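Draltov richtet Kappenlager in Dutville neu ein

Der Textilausrüster Draltov hat im September die Werkstatt am Standort Dutville umgestellt. Schwarze Kappen hängen jetzt in zwei Ebenen übereinander an einem weißen Wandregal, Taschen und Beutel liegen auf einem Boden darunter. Die Umstellung kostete nach Firmenangaben 3000 Euro.

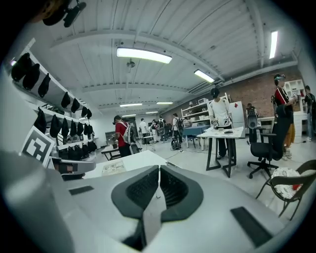 Pro Auftrag werden höchstens 200 Kappen bereitgestellt, der Rest verbleibt im Außenlager Hutholm. Die Mindestmenge liegt weiterhin bei 50 Stück. Werkstattleiter Tanveer Pirzada rechnet mit kürzeren Wegen zwischen Regal und Arbeitstisch.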